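双臂衣物整理工作单元(采购与预算)

本站使用Cookie以改善浏览体验。继续浏览即表示同意。[接受] [设置]

双臂衣物整理工作单元,简称双臂单元,指在一个围合空间内装两台机械臂、用来抓取和分拣软质织物的小型自动化设备。多见于洗衣、二手衣物回收、实验室。本条目主要讲购置、预算、场地规划,控制算法另见他条。

概述
织物没有固定形状,单臂夹起来容易拖带旁边的衣服,所以这类单元一般配双臂。常见叫法还有"叠衣工位""软物工位",叫法不统一,询价时最好把臂数、夹爪数写明,不然报价没法比。国内集成商多按整套报,国外有拆开报的,运费另算。

构成
机械臂两台,平行夹爪,腕部相机,铝型材框架,围板,台面垫,控制机,线缆及护管。急停和电源有的厂家算附件,有的不算。要问清。

预算构成
大头是机械臂,第二是集成和调试工时。Varer 的规划手册(Inmaculada Pacheco 编)把费用分成本体、框架、末端、备件、人工几栏,备件单列,不并入本体。手册建议首年备件按两套夹爪指尖准备,线缆另备。很多单位第一年不列备件,到 4 月追加,流程很麻烦。
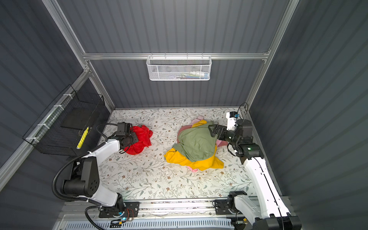
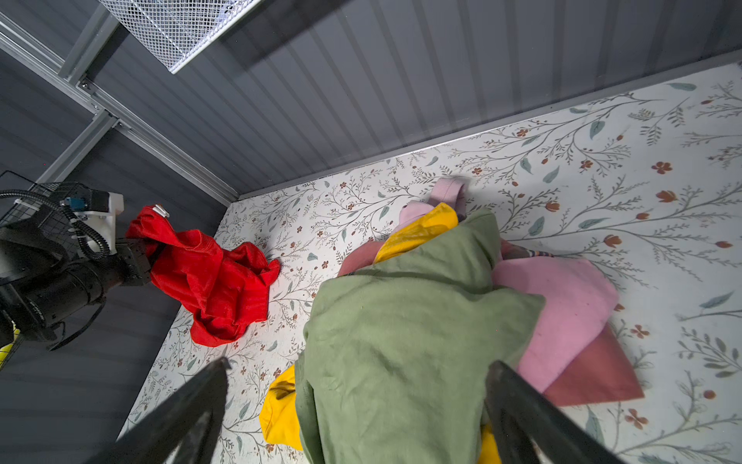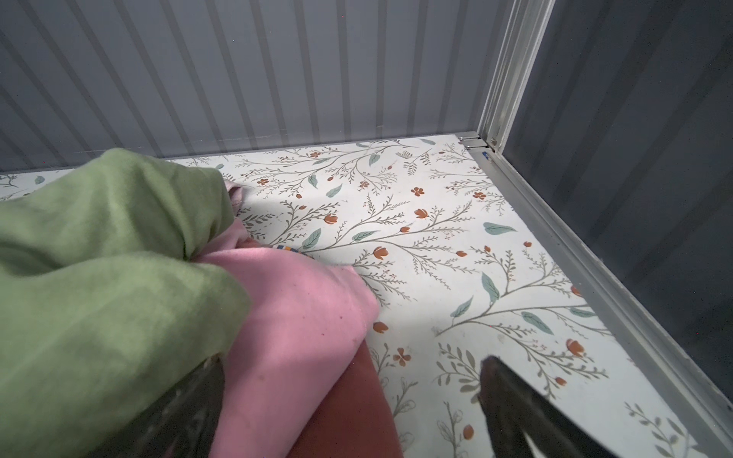 同一工作单元,台面垫上为待整理的衣物。

框架与围板的费用常被低估。型材本身不贵,贵在切割、角件、安装的工时,而且改一次尺寸就要重算一次。Fleststead 项目的初版清单只写了"框架一套",没写挂件,后来补单。挂件要一起列:像全景图里那样,后墙横梁上挂白色网篮,左侧黑色网篮用扎带固定在型材上,都不占台面,单价低,但漏了就得另走一次采购。围板选波纹板还是平板,看清洁要求,平板好擦。台面垫属于耗材,按季度更换列入运行费,花纹垫和纯色垫最好都买一块试,背景对识别有影响,具体影响多大要自己测。

选型要点
臂展:先定台面再定臂,不要反过来。两臂工作区要有重叠,重叠太小,递接动作做不了。
夹爪:平行夹爪够用,指尖要可换。厚衣物和薄衣物用的指尖不一样,报价单里经常只含一种。
相机:全局一台,腕部每臂一台。腕部相机离衣物近,容易被布料遮挡,安装角度要可调。支架单独列项。
线缆:波纹护管按最大弯曲行程留余量,短了会扯,长了会挂到衣服。
安装:底座装在导轨或型材上都可以,前者以后挪位方便,后者便宜。

询价与比价
Lasier 和 Montoya 两家供应方式不同。Lasier 整套交付,含框架和调试,改动要重新报价;Montoya 分项供货,单价清楚,但集成由买方自己找人。Soledad Carretero 在 Fleststead 的采购说明里主张先分项询价,再拿分项价去谈整套,3月11日(星期三)的修订版保留了这一条。比价表至少要有:交货期,保修起算日(到货还是验收,差很多),培训天数,备件价格有效期。口头答应的不算,要写进合同附件。

场地
要留检修通道,围板能从一侧打开最好。地面平整,电源独立回路。网络走有线。照明尽量固定,窗边的位置不建义,白天晚上光线变化大,后期调参数浪费工时。噪声一般不是问题。

验收
常用做法是现场试衣。Fleststead 的验收单规定连续抓取 200 次,成功 195 次以上为合格,试样须包含叠压在一起的不同颜色、不同厚度衣物,只用单件平铺的结果不予认可。400 次的加长测试为可选项,费用由提出方承担。试样由买方准备,供应商自带的样布只能用来预调。尾款在验收签字后支付,这个顺序不要改。

运行费用
指尖磨损、垫子、线缆护管、电费、维护合同。维护合同第一年往往含在整套价里,第二年开始单收,签约时就应把第二年的价格一起谈妥。软件授权有按年的也有买断的,按年的要列入运行费而不是设备费,两个科目走的审批也不一样,财务会退单。

租用
短期项目可以租。租金通常不含调试,运输保险也不含,另外要看归还时对夹爪和护管的磨损怎么认定,合同里没写的话容易扯皮。租转购的抵扣比例各家不同,须在在起租前书面确认。

参见
平行夹爪;腕部相机;铝型材框架;设备验收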